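Crichton Automation Newsletter
25/05/2019

HAND TRIALS: WHERE WE'VE GOT TO

Quick one this time, everybody is busy and the write-up proper isn't done. But people keep asking which hand we're going with, so.

Two candidates left. The Dinow, multi-fingered, tendon driven, and the Tondov, also multi-fingered but with the motors in the palm. The two-finger Kadell was dropped back in October. Great on boxes, fast, cheap, cheap to fix too. Hopeless on anything with a handle unless the handle happened to be facing it just so.

Scores so far. 300 tries each, household items, same controller and same arm for both. Dinow got 195 clean picks. Tondov is still being counted up, looks better on small stuff and worse on anything heavy. Don't quote me on that yet.

Weight matters more than we figured. Dinow is 428 grams without the wrist plate. Tondov is heavier and you feel it when the arm is stretched right out, the wrist dips a little and the controller spends its time fixing that instead of closing the fingers. We turned the speed down to 60 percent for everything past the elbow limit. Slower, yes. Fewer bumps.

Cameras. Head camera stays. The wrist camera was a nice idea but once the fingers curl it sees mostly fingers. The steep view down from the head is fine for bowls and basins, less fine for anything tall, since you get the top of the thing and have to guess at the bottom. We are trying a lower tilt next week. Shiny fittings still throw the depth off, chrome is the worst, matte black is nearly as bad for a diferent reason (hardly anything comes back).

Bathroom tasks have started. Mug with a toothbrush and toothpaste standing in it, back corner of the counter, next to a little vase and the faucet. Left hand goes in low from the front. The job is to pick up the mug without tipping out what's in it and without knocking the vase.
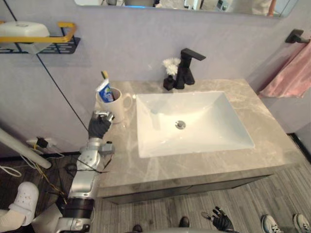

Approach angle is what we argue over. Coming in low keeps the fingers under the toothbrush but then the thumb has to find its way round the mug with not much room. Coming from above is roomier and hits the toothpaste. Low wins for now. If you have a better idea the planner settings are in the shared folder, copy them first please, don't edit the originals. Somebody did and we lost a morning.

Other bits:

Finger pads. New ones are softer and grip glazed surfaces better. They also pick up lint like crazy. Wipe before each run.

Cable ties. We are out. More orderd.

Logs. Write down which hand was on. Half the sheets from the kitchen runs just say "left".

Full tables for both hands go in the next issue, with the Tondov numbers.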